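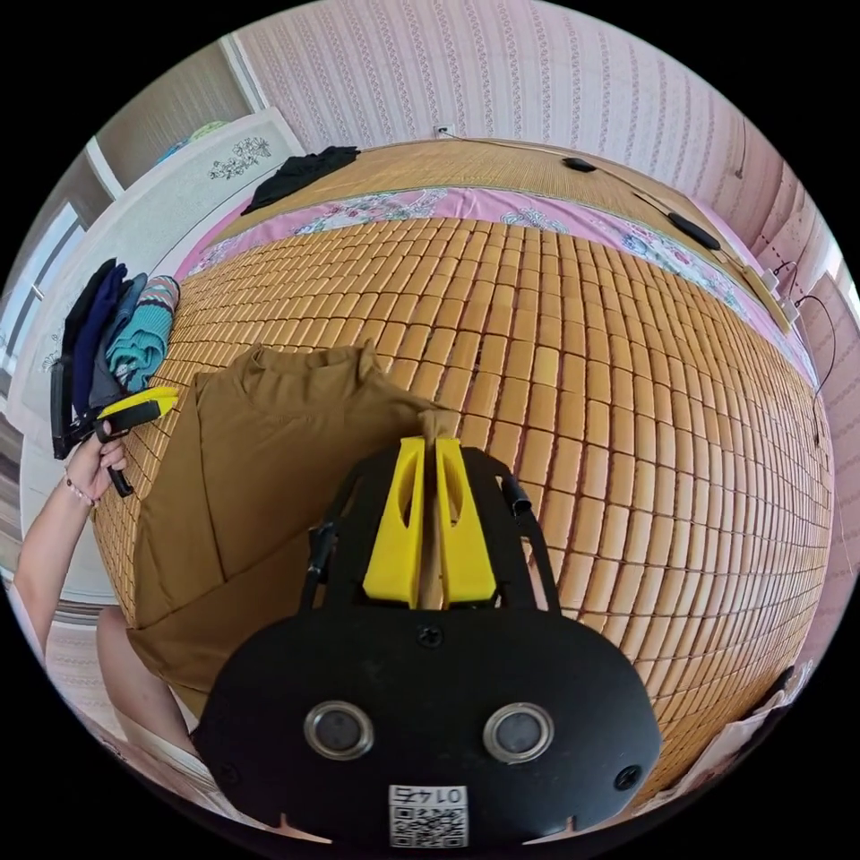
About Pratine

Pratine is a contract textile testing laboratory, founded in 2000 by Yufang Shen and Baptiste Aubert. We test knit and woven apparel fabrics for mills, garment makers and importers.

Routine work covers dimensional change after laundering, seam strength, pilling, colorfastness to rubbing and light, and fiber content. Samples are conditioned at standard temperature and humidity before any measurement is taken. Turnaround for a basic knit package — T-shirts, polos, underwear — is five working days from receipt.

The laboratory has 17 staff. Hanyu Han heads physical testing and Zixuan Gu heads wet chemistry. Reports are signed by the section head and kept on file along with the retained swatch.

We do not design, source or sell fabric, and we do not recommend suppliers. Clients who need a retest should quote the original report number. Garments must be sent unwashed, with care labels attached.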